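1/20/22 – bench 2, equipment planning for the April order

Going through what the two-arm cell needs before the purchase request goes in. Prices below are working numbers from the Nultine and Cisneros quotes. Neither quote includes shipping to Mostden, so leave room for that.

Grippers. Current pairs are fine for rigid parts with an edge to hold. They are less good on anything thicker than the jaw opening, and we keep choosing objects around that. Options are (a) a wider jaw set on the same wrist flange, or (b) a full replacement hand. Option (a) is the cheaper one and keeps the existing wrist brackets. Nultine quotes 1046 for a matched pair of wide jaws, fingertips included. Option (b) would mean new brackets, new calibration and a firmware check on the controller. Not this budget cycle.

Fingertip pads. Consumable, should not be on the capital line at all. Last order was 100 pads and it went faster than planned, mostly on wood and hard plastic edges. Move to operating costs and reorder when the bag is half empty.

Cable management. Wrist cables hang free and loop back along the forearm. Straps do the job for slow moves but they need resetting every time an arm is serviced. Want a proper clip-on guide for each forearm. Cisneros lists one for our tube diameter, lead time unknown. Ask before committing. 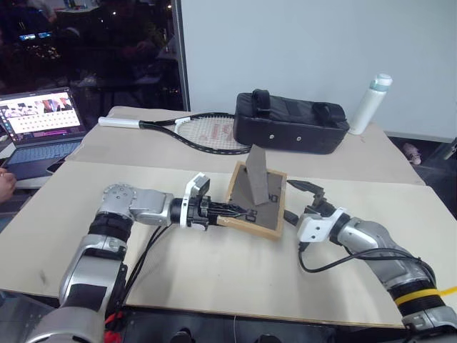
Picture frame, back side up, left gripper on the border. Racket and black case at the rear of the table.

Frame task is the one driving the spec. The border is thin and the stand flap sticks up out of the backing, so approach angles are limited on both sides. With the present fingers the left arm has to come in low over the near corner. Wide jaws would not help here and might make it worse – check finger thickness on the Nultine drawing before signing anything. If the wide set is thicker at the tip, keep the narrow set for frame work and budget for swap time between tasks.

Table surface. Cream top marks easily. A replacement sheet is cheap but should be matte, and the same tone across the full depth would save some trouble with the vision side. Get an offcut from Animthorpe first and look at it under the room lights. No need to buy blind.

Spares. One wrist camera and one bracket on the shelf, minimum. At the moment a camera failure stops the cell until a part arrives. Brackets can be printed in house, cameras can't. Put the camera ahead of the cable guides if the total has to come down.

Order of priority as it stands: spare camera, wide jaws (pending drawing), cable guides, table sheet.

Open: shipping cost, tip thickness, guide lead time, whether Nultine will hold the quote to April.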